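Chapter 4
Folding, and What Is Claimed for It
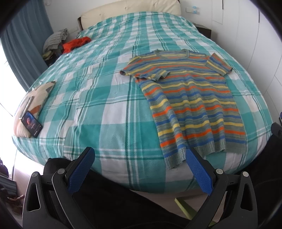

Most books on housework treat the bed as the natural place to fold a knitted top. I have never seen good evidence for this. A bed is soft, so the hem creeps as you smooth it, and a wrinkled cover underneath spoils any straight line you hoped to follow. It is also where people put down their phones.

The usual defence is size. Zerrin Ekinci, in the first Tresville housekeeping course, told her students that a wide surface saves time. She offered no figures. When Iida Lehtinen repeated the lesson with 31 students that November, half of them on a kitchen table, the table group finished sooner, though by so little that I would not build a rule on it.

This chapter takes a short-sleeved top as its main case. We shall ask whether the sleeves must be dealt with first, as Ekinci insists, and whether a ribbed hem needs any special care. Readers who already own a folding board may wish to put it away until section 4.3.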